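We use cookies to improve your experience on this site. By continuing to read, you accept our Cookie Policy. Accept | Manage settings

The table that does all the work

December in a small kitchen

In the village of Gredness the shops close early on winter afternoons, and the life of the house moves to the kitchen table. I have lived here for 6 years and I still learn how people use this piece of furniture. In my country we had a dining room for guests. In Gredness there is only the kitchen, and the guest sits where the onions were cut an hour before.

The cloth comes first. Most families on my street have two, a plain one for every day and a flowered one for the cold months. The flowered kind is white with small prints, set far from each other, so that a coffee stain has a lot of space to be noticed. At the Aryee market a cloth like this costs 40 crowns. The seller folds it in four and will not unfold it for you before you pay.

Then come the packets. I mean soup powder, yeast, biscuits, vanilla sugar, all the small bright things which live in a drawer until the baking starts. A neighbor showed me her way of sorting them. She puts everything out on the cloth, turns each packet until she finds the date, and makes two groups. What is old goes away. What is still good she folds flat and returns to the drawer with the opening up.

I tried it at home and it took me the whole afternoon. I found 400 grams of semolina in three different bags, and I found raisins I had bought for a cake in another apartment. The packets are never as flat as you wish. They keep the shape of the hand that closed them, and a half-used one will open again slowly if you do not put a clip on it.

My neighbor keeps about 200 recipes in a biscuit tin, and for most of them the drawer is enough. She begins with what must be used soon and looks for the recipe after. Last week this gave us a semolina cake with raisins, a little dry, eaten at the same table with the cloth still on.
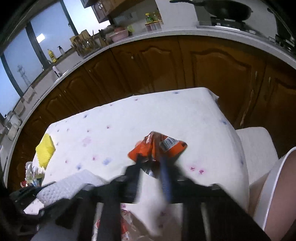

For the next cake she wants to soak the raisins in tea overnight. I have promised to bring the tea.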